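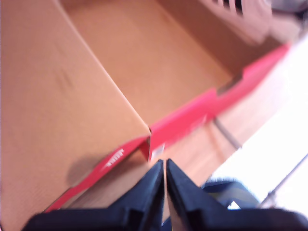 Reusing shoeboxes around the house

Most shoeboxes are good for a second job before they go in the recycling. The kind with a lid that folds back from one side is the handiest, as the lid can't get lost. A few things we have learned from using them for closets, drawers and the workbench.

Before you keep one

Take out the tissue, the paper stuffing and any little packets. Open the lid all the way and let the box stand overnight if it smells of glue or rubber. Press on the corners. If one gives, put a strip of packing tape down the inside. A box with a soft bottom isn't worth saving.

Dust comes out with a dry cloth. Do not use a wet one on bare cardboard – it raises the surface and leaves a ring. Light smudges can be rubbed off with a white eraser.

What to put in them

Shoe polish and brushes, with an old sock over each brush. Charging cords, each one wound and held with a twist tie. Candles, laid flat. Seed packets stood on edge, with a card between vegetables and flowers. Receipts for the current year. Boxes with slits or holes in the side suit things that need some air, like onions or gardening gloves.

Keep out anything that leaks. A bottle of oil should stand in a jar lid or a plastic tub first. Don't store wool in cardboard in a damp basement.

As drawer dividers

Measure the inside height of the drawer and take off 1/2 inch. Mark the box all the way around with a pencil, cut off the lid along its crease and trim the sides to the line with a utility knife. Cut from the corners toward the middle. Two small boxes side by side hold socks better than one long one.

Labels

Put the label on the short end that faces you on the shelf. Masking tape and a marker will do. Printed boxes can be hard to write on, so stick a piece of white paper over the color and tape all four sides of it.

Stacking

No more than 3 high, with the heaviest at the bottom. On a deep shelf at our Udside place the back row was forgotten from August until we needed the candles – one row is enough.

When a box is worn out, peel off the tape, flatten it along the creases and recycle it with other cardboard.

Wokstead home tips, updated October 22, 2022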